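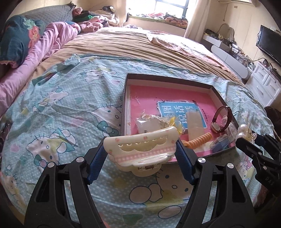

Progress report for the second period: "Crown and Cradle", a digital collection of royal household news from Malora

Submitted by the archive team, Prarnska
30 March 2018

What this report covers

We write to the Skiluveo Fund about the work done from November until now. The first report described how we rented the reading room and bought the scanner. This one is about the collection itself, that is, the newspapers, magazines and court circulars on the former royal house of Malora, and about the website where the public will read them. The money part is at the end and is short, as you asked.

Scanning

The plan said that by this point we should have 2000 pages scanned and checked. We have reached this number for scanning. Checking is behind. Of the scanned pages, roughly 60 percent were read by a second person and have correct dates and titles. The rest are on our disk with only the name of the publication and the year.

The delay has a simple cause. The court circulars were printed on thin paper, and the text on the back comes through to the front. The software reads both sides mixed together, and a list of guests at a state dinner comes out as a list of strange words. We tried a black sheet behind each page. It helps very much, but every page then takes more time, and the pages we scanned in the first weeks had to be done again.

The weekly magazines went better. We have now the complete run of the Prarnska Illustrated for the years of the last coronation, except one issue which the city library also does not have. A private collector offered us her copy of it. We are waiting for her to return from abroad.

What we found

You asked us to say more about the content this time, and we are glad to do it.

The largest group of articles is about the succession. When the old king became ill, the papers wrote almost every day about whether he would give the throne to his eldest daughter or wait. The palace did not answer for five months. We can now put next to each other what three newspapers wrote on the same morning, and the difference is big. One says the princess already signs the state papers. Another says she is at the seaside with her children. The palace circular for the same day says only that the king received the minister of forests.

The second group is about weddings and visits. Here there are many photographs, and readers in our test liked them most. The visit to the Rajput exhibition in the capital has a special supplement with color plates of the dresses and the jewels. The colors in our first scans were too yellow. We corrected them with the color card, and we think that they are now close to the print.

The third group we did not expect. It is the letters from readers. People wrote to the magazines to complain about the cost of the royal train, to ask for the recipe of the wedding cake, or to correct the spelling of a duke. They were not in our plan, and we did not give them a category. We would like to add one. It needs about two weeks of work from one person, and we can pay it from the money saved on travel.

Website

The test version has been open to invited readers since the middle of the winter. We sent invitations to 90 persons, mostly teachers, local historians and members of the two royal history societies, and 50 of them used the site and filled in our form. Their main remarks were these:

The search by name does not work well when a person changed title. A reader who looks for the princess does not find her after she becomes queen. We are making a list of titles by year, and the search will use it.

The family tree is too small on a telephone. This is true. We will show it in parts.

Several readers asked if gossip columns should be there at all, near to official news. We discussed this for a long time. Our decision is to keep them, with a short note on every such page which says that the palace did not confirm the story. Where a story was later withdrawn by the paper, we link to the withdrawal. In two cases the family of a person named in a column asked us not to show it, and we removed both pages from the public side until we have legal advice.

Rights

The publisher of the Prarnska Illustrated signed the agreement. The owner of the evening paper has changed, and the new owner did not yet reply to our two letters. Until we have the signature we show only the headlines from this paper, without the text and the pictures. If we have no answer before the summer, we will ask you if the Fund can write to them also, as a letter from you will probably be read sooner than a letter from us.

Problems and changes

One of the two scanning assistants left in the middle of the winter for a permanent job. We needed four weeks to find a replacement and some days more to teach the work. The scanner lamp had to be changed, and this was under guarantee.

We request one change in the plan. The public opening was to be at the beginning of the summer. We ask to move it to the autumn, when schools are open again and when the checking will be finished. The total budget stays the same.

Money

Spending is inside the plan in all lines except one. Storage of the files costs more than we calculated, as the color supplements are very large. Travel costs less, because the publisher sent us the bound volumes by his own driver. The difference between the two is small and in our favor. The full table with receipts was sent to your office in a separate envelope.

Next period

We will finish the checking of the court circulars and begin with the radio guides, which have the full program of the royal funeral. We will correct the name search and ask the same readers to try it once more. We will prepare four lessons for secondary schools about how a newspaper reports on a palace which does not speak. A first draft of one lesson is ready, and we can send it to you if you wish to see it before it goes to the teachers.

We thank the Fund for its patience with the delay in checking. Please send questions to the archive office at the usual address. The reading room is also open to your staff on any working day, and the bound volumes are still with us until the publisher needs them back.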